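Gathering examples in simulation: an interview with Nazanin Babaei and Rhys Pryor

Published 1/21/26

The manipulation group at Mimetow has spent the winter building a library of kitchen tasks carried out entirely in simulation. Nazanin Babaei leads the work, and Rhys Pryor is responsible for the operators who guide the two simulated arms. They spoke to us at the group's offices.

The library at present holds 1,470 accepted episodes. A further 304 were set aside on review. Ms Babaei does not regard the second figure as waste. "We keep them under a separate label," she said. "A policy trained on clean work alone has very little to go on when it finds itself in a poor position."

The countertop layout is among those used most often. A cupcake rests on a cutting board, with a frying pan, round pans and a red-rimmed plate elsewhere on the granite. 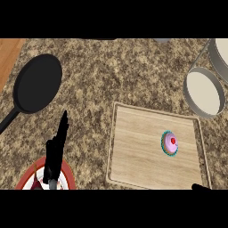 What the operators are asked to do

Mr Pryor explained that operators receive a short written instruction and are otherwise left to choose their own approach. "If I tell everyone to come in from the left, I get one person's habit 76 times over," he said. "We ask for steady movement and no long pauses. The route is theirs."

Both arms are recorded throughout, including when one of them has little to do. Mr Pryor described this as a point of some debate within the group - his colleague Esmaeil Rostami would prefer to trim the idle stretches, and a trial of shorter episodes is planned.
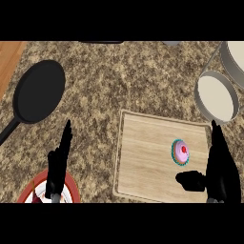

Small approaches of this kind, Ms Babaei said, take up most of the reviewers' time. A gripper that comes down a little too low may push an object, and the reviewer must decide whether the episode still follows the instruction. Wing-yan Cheng wrote the present review guide, which runs to four pages and was revised in January.

Asked whether simulated episodes can stand in for real ones, Ms Babaei was cautious. "They are useful for layout and for order of movement. For contact, I would want real arms as well, and we have asked for time on them."

The next batch will cover 616 episodes with new starting positions for the objects. Mr Pryor expects training of operators for that batch to begin once the revised guide has been signed off.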